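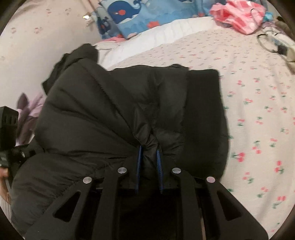

Zuzana Kováčik asked me in May whether anyone would really want a winter coat in the middle of summer, and whether we should just hold the warm things back until October. I said let's try it and see. Well, we tried it, and I'm so happy to report that the answer is yes!

**Coat and Bedding Reuse, Bradville -- progress report to the Livotine Fund**
2023-08-07

## Where we are

We have taken in 3782 pieces since the grant began, and 1678 of them have already gone out to families. Coats and jackets are the biggest group by far. Puffer jackets are the ones people ask for by name (black ones especially, teenagers won't look at much else), and they are also the ones that give us the most work. They take up a huge amount of shelf, the quilting hides small tears, and the filling slides down into the hem if they've been stored badly.

So we changed how we handle them. Every quilted jacket now gets laid out flat on a bed sheet before it goes anywhere near a hanger. We feel along the stitching, pinch each section to see if the filling is even, then check the zipper and the pockets. It's slow, but Hefin Samuel has it down to a few minutes a jacket and he is teaching the rest of us.

## Repairs

The repair table is my favorite part of this whole project. 277 jackets have been mended so far -- mostly split seams and stuck zippers, plus a lot of cuffs. We're still short on long two-way zippers. Jozefína Kadlec found a box of them at the Dremau market and they were gone in no time.

Washing is going better than I expected too. Down and synthetic fill are now sorted into separate bins at the door, and we stopped using the big dryer on high after we flattened a few good coats in the spring. Lesson learned!

## Bedding

Sheets and pillowcases have been steady. Printed ones go first, plain white ones last. We keep the worn sheets for the sorting tables and cut up the rest for rags.

## Money

Spending is in line with the plan except for storage. The second room at Čierny cost a little more than we budgeted, and we covered it from the transport line, which was underspent. Zdislava Kratochvíl has the receipts and will send them separately.

## Next

- Open the coat rails one extra evening a week from September
- Buy 30 wide hangers for the heavy jackets
- Run a mending night for parents and kids
- Ask the Čierny building about better shelves

If you'd like to come by, sorting mornings are the best time. Bring a coat if you have one to spare!

Sowmya Kamath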